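Thursday, late, with tea

I have been meaning to write in here all week and every night I've fallen asleep with the lamp on, so tonight I am doing it before I lie down. It was gripper day! I had promised myself I'd look after number 68 properly before the next round of cloth picking, and I finally cleared the evening for it.

It had been pinching badly since Monday. Not every time, which is the maddening part. You'd squeeze and the jaws would come together nicely on a towel, and then on the very next one the left side would lag behind the right and you'd get a corner and nothing else. Chaiwat was sure it was the spring. Waraporn said (very kindly, the way she says everything) that it was probably lint, because it is nearly always lint, and had I looked? I had not looked.

So I looked. I took the jaws off on the kitchen tray, laid the pins out in order on a dishcloth, and found a little gray felt pad of fluff wound around the left pivot, tight as thread on a bobbin. I got it out with the tweezers and a good deal of muttering. Then a wipe with the alcohol, one drop of the Sturska oil on each pin, and back together, only to find I'd put one washer on the wrong side and had to start over. I didn't mind much. There's something restful about a small machine that comes apart with two wrenches - I could do it with the radio on, and I did.

After that it was the opening width, which I always fuss over. Kittipong's note says to set it with the gauge and leave it alone, but he works with boxes all day and boxes don't squash. For cloth I like to close on one layer, then two, then three, and feel whether the squeeze stays even. One was fine. Two was fine. For three I carried everything to the bedroom, where the blankets are, and used whatever was lying on top of the pile.
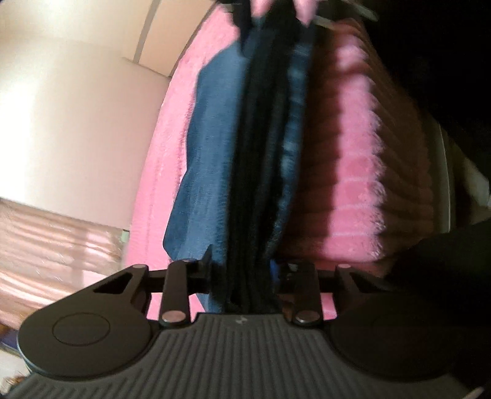
I wanted a good thick handful, anyway, and dark things are what it's been worst with, so I kept at those for a while before I let myself believe it. I did the whole round again after supper, slower, and wrote the setting on a strip of tape inside the case lid so that Jintana won't have to guess when it goes to her. She has 514 cloth picks still on her list, poor thing, and I have 493, so neither of us has much room for a sulky gripper.

Must remember to ask Rungnapa for more of the tiny washers. She sent me a whole bag in June and I can't think where it's gone - the sewing tin, maybe, or the drawer with the batteries. Also need new tweezers, as I've bent these. Tea's cold now. I'll check the pivots again on Saturday before I pack it up.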